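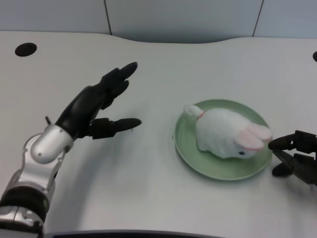 *Fig. 1: White plush rabbit on the pale green plate, white table.*

# One Toy, One Plate: a put-away system for the Ekthorpe toy library

Project report, design for everyday places, second term. Draft 3, handed in on a Friday, sorry for any leftovers in the formatting.

## 1. What we were trying to do

The Ekthorpe toy library lends out toys the way a normal library lends books. The catalog has 1,331 entries. Most are boxed games and puzzles and those are fine, a box is a box. The trouble is soft toys. They come back, they go in the big bin by the door, and then whoever is on the desk has to dig.

Our question: can a plain plate work as a "spot" for one soft toy, so that it gets checked in, looked over and put back on the shelf without going through the bin at all?

Why a plate and not a tray or a basket – cheap, stacks flat, washes easily, has a rim. Kids also already know what a plate is for (one portion, one person) and we wanted to borrow that. We did look at baskets first. Things disappear in baskets.

## 2. Materials

- Plates. Round, raised rim, pale green. We call this one the Lesano plate in our notes after the name on the order form. It has faint rings on the inside.
- Table. Large, smooth, white. Has round black cable holes in the top, which matter later.
- Toys. The white rabbit was our main test toy. Also a bear, a duck, and a long snake that we regretted.
- Labels from Ceter, the peel-off kind. Dropped after week 2.
- Check-in sheet, based on the one Ekthorpe already uses with two boxes added.

The rabbit got picked because it has a bit of everything that goes wrong with soft toys. Long ears with pink lining. Small black bead eye that has to be checked for looseness. Thin reddish-pink ribbon round the tuft at the back end. White plush so every mark shows.

## 3. Method

Ran for 5 weeks. Each returned toy went onto a plate on the white table, then:

1. Lay it on its belly, ears or legs inside the rim if they fit.
2. Look at the eyes, the seams, anything tied on.
3. Turn over, same again.
4. Back on its belly, fill in the sheet.
5. Carry the plate to the shelf. Plate stays under the toy until it is lent out again.

Step 5 was the bit we argued over. In the first version the plate came straight back to the table and the toy went on the shelf by itself. That only moved the mess from the bin to the shelf. Leaving the plate under it takes more plates but each toy keeps its place.

Position on the table was left open at first. Then we settled on keeping the plate away from the cable holes. A loose bead or a button that rolls will find the hole, and then someone is on the floor with a flashlight. Happened with the duck.

## 4. Results

### 4.1 Finding things

Much better than the bin. The desk team stopped asking where the rabbit was, which they used to do a lot as it is one of the most borrowed soft toys. We did not time this properly. We should of done, it would have made a nicer chart than the one we dont have.

### 4.2 Color

Pale green was a guess and it worked. White toy on white table – hard to see lint, hard to see a stray thread, the outline sort of melts away. On green the edge of the toy is clear and so are the ears. We tried a white plate for one afternoon and went back. For the bear (dark brown) it made no difference at all.

### 4.3 Shape and fit

The rim does the job for anything compact. Rabbit lying on its belly with the ears flat back sits nicely on the plate. Bear fine. Duck fine but wobbles on the rings when stood up, so lay it down.

Snake no. Snake was coiled up, uncoiled, coiled up again, ended up in a shoe box. Any toy longer than it is wide needs something else and we have written that into the recommendations.

### 4.4 Ribbons and extras

Didn't plan for this section. Tied-on parts turn out to be what borrowers lose most, going by the old sheets, and the old sheets had no box for them. One of the two boxes we added is "anything tied on? still there?" and it got used straight away. The other box ("which plate") nobody filled in. Labels same story, they peeled off in the wash.

## 5. Problems

Plates got borrowed for actual snacks. Twice that we know of. Washed and returned, but still.

Stacking: empty plates stack well, plates with toys obviously do not, and shelf space ran short by week 4. Ekthorpe offered us the lower shelf on the window side but small kids can reach it and they take the toy and leave the plate.

Also our sample was small. Four toys is not a soft toy collection and we know it.

## 6. Cost

Budget was 100 dollars from the Tsikata fund, and most of it went on plates. Labels were the waste. If doing it again, no labels, more plates, and one long shallow tray for the awkward shapes.

## 7. Recommendations

- Keep the pale green for light toys. Dark toys can go on whatever is left over.
- One toy per plate. Not two small ones.
- Plate stays with the toy on the shelf.
- Long toys go in a tray.
- Cover the cable holes in the table, tape is enough.
- Keep the "tied on" box on the sheet, drop the plate number box.

## 8. Next

Ekthorpe wants to carry on with it through December and add the hand puppets. Puppets are floppy and will probaby slump over the rim – to be tested. Check-in sheet, new version, is in appendix B. Appendix A is the old one.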